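Dry week

August, Monday
By Chiharu Wada
3 min read

Fourth week without rain in Nancombe. The well is down again and the pump cut out while I was rinsing beans, so I have switched to bottled for drinking until further notice. 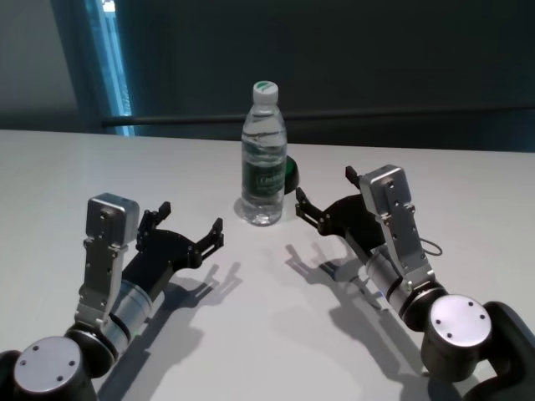

Yvette Grewal says I should have had the well looked at in spring, when the drillers were still answering their phones, and that everyone on the Gundley side did theirs in April. She may be right. In April the water was coming up fine and I had the roof to pay for.

I dropped the tape down before breakfast. It read 42 feet to the water. The last time I wrote it down, in June, it was 40. Two feet doesn't sound like much, but the pump sits not far below that and I don't know exactly how far. The paper that came with the house has the depth of the well on it and a coffee ring over the part about the pump.

Called the driller in Ross. The woman there put me on the list for a visit and said not to run the washing machine and the hose on the same day. I told her I haven't used the hose since July. She asked if the water was coming up cloudy. It isn't, or not so I can tell.

The garden is mostly let go. I am keeping the tomatoes and the two young pear trees and nothing else. The squash went first, then the lettuce, which had bolted anyway. Dishwater goes on the pears in the evening. I carry it out in the canning pot and it takes two trips. The ground by the fence has a crack I can put my hand in up to the wrist. The grass crunches.

Drove to Gundley after lunch to fill the jugs at the town tap. There was a line, all pickups. A man ahead of me was filling a stock tank and let me go in front of him. He said the creek at Clurnateck is down to puddles and they are hauling for the cattle twice a day. I asked what he was paying for hay and he just shook his head.

Home by four. Too hot to do anything in the kitchen, so I sorted the bean seed on the porch and labeled the envelopes. The pole beans did well before it turned dry, and I have more seed than I can plant next year. I will send some to Yvette.

Clouds in the west at suppertime. They went north, same as Thursday's. I left the barrel lid off in case.

Need to remember: call about the pump paper, get a new washer for the kitchen tap, return the big cooler. Also find out if the school tap is open on weekends — the one by the ball field, not the front one.

Ran the pump for ten minutes before bed and it held.

Recent entries
Bean seed and where I put it
The roof, finally
Tape readings, June
Frost on the pears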